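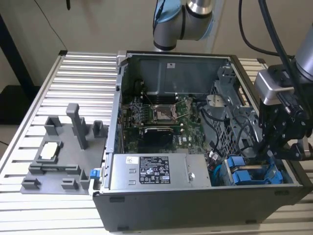 4. Budget and purchasing

The department gave us the two arms and a budget that had to cover everything else, which we discovered meant everything. Our first spreadsheet listed one gripper, one camera and a line called "misc". Misc is where the money went.

We asked Oltmont and Zendetti to quote for grippers. Oltmont was cheaper by £200 and quoted delivery in 29 days. Zendetti wanted more but had stock, and our demo was not going to move for anyone, so we paid. Delivery was extra. It always is.
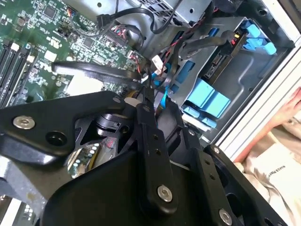
Figure 6. Gripper inside the open case, near the cables and the blue drive brackets.

Fixtures were the one place we underspent. The tray itself is 3D-printed, and a reprint costs us an evening and some filament. We had budgeted for machined holders – a nice idea from a richer group.

The computers we take apart are second-hand. We planned for 3 and would now plan for more, all the same model. Mixed cases look like a bargain until every drive bay needs its own set of positions.

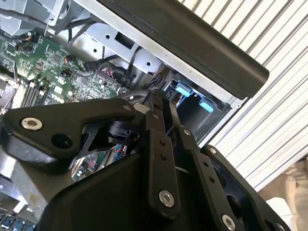

Spares deserve their own line. We put down £20 for screws and cables and had spent it by the first Saturday. Next year's group should also price a second gripper before they price anything clever. The Letidar licence can wait until there is something to run it on.

4.1 What we would order first

Gripper, with spare fingers
Donor computers, one model
Cables, longer than you think
Filament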